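Clearing the Big Table – Project Report
Marilou Lacson, Feb 1, 2022

So my project was getting our shared study table usable again, and keeping it that way! When Benjie Soriano and I started, it held 84 loose things, mostly pens, receipts and other people's mugs (I did a full count, it took forever). My rule was simple – everything goes into one of two bins, keep or return, and then you wipe the top down.

The first full clear took us 55 minutes. Way longer than I'd planned, but we kept stopping to read old notes. By the eighth round we had it down to a quick sweep before class, and I'd gotten weirdly fond of the grain in the wood, all those long curving lines in the pale top that I'd never noticed under the junk.

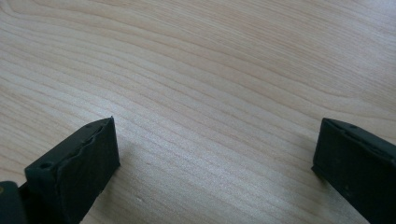

The wiping was the part I'd change. I used paper towels and they leave little bits behind, so next time I'd go with a cloth. Benjie wants to try the same two bins on the shelves by the door – those are a lot worse, and I've told him he's counting this time.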